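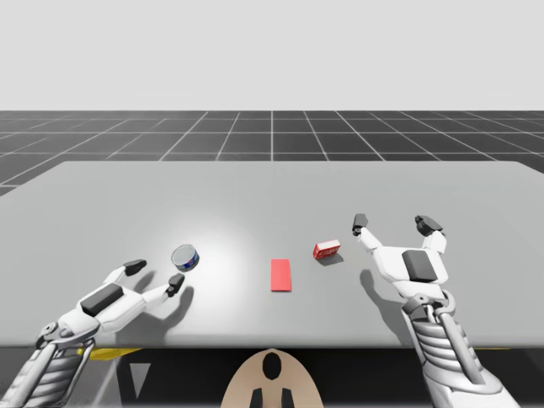
Lata pequeña con etiqueta azul y blanca sobre una mesa gris.

Tiempo de lectura: 2 minutos

La despensa doméstica y el control de las conservas

Última actualización: jueves, 16 de mayo de 2024

En enero se procedió a la revisión completa de la despensa de mi domicilio, tarea que venía aplazándose desde la mudanza a Biltosham. El resultado aconseja dejar constancia del procedimiento seguido, por si fuera de utilidad a otros hogares en situación semejante.

El inventario inicial arrojó un total de 38 conservas, repartidas entre el armario de la cocina y una estantería del pasillo. Casi dos terceras partes correspondían a legumbres y pescado. El resto se componía de tomate, fruta en almíbar y algunas salsas adquiridas en el almacén Fothergill, cuya oferta de fin de temporada indujo, debo reconocerlo, a compras poco meditadas.

Conviene recordar la distinción entre fecha de caducidad y fecha de consumo preferente. La mayor parte de las conservas se rige por la segunda, que se refiere a la calidad del producto. Superada esta fecha, el contenido puede perder aroma o textura. Cuestión distinta es el estado del envase: toda lata abombada, con fugas, con óxido profundo o golpeada en las costuras debe desecharse sin probar su contenido. En esta revisión se retiraron tres por dicho motivo.

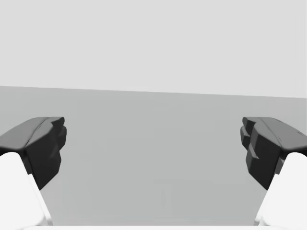 En cuanto a la colocación, se adoptó el criterio de rotación habitual en el comercio: las existencias más antiguas delante y las recientes detrás. La fecha se anota con rotulador en la tapa – nunca sobre la etiqueta, que acaba por despegarse – y los envases se agrupan por contenido, con independencia de la marca. El estante inferior queda reservado a los formatos grandes.

Se valoró asimismo el empleo de una aplicación de inventario, Pravonix, que fue abandonada a las dos semanas. El registro de cada entrada exigía más tiempo del razonable para un hogar de estas dimensiones. La sustituye una hoja de papel fijada al interior de la puerta, con columnas para producto, cantidad y fecha.

Respecto al lugar, se recomienda un espacio seco, fresco y alejado del horno. La estantería del pasillo, modelo Wametti, cumple estas condiciones, si bien sus baldas resultan algo estrechas para los frascos de vidrio, que permanecen por ahora en la cocina.

Las próximas compras quedan limitadas a la reposición de lo consumido. Las salsas de Fothergill no se repondrán. Está pendiente la revisión de harinas y arroces, que requiere recipientes herméticos todavía sin adquirir y será objeto de otra entrada.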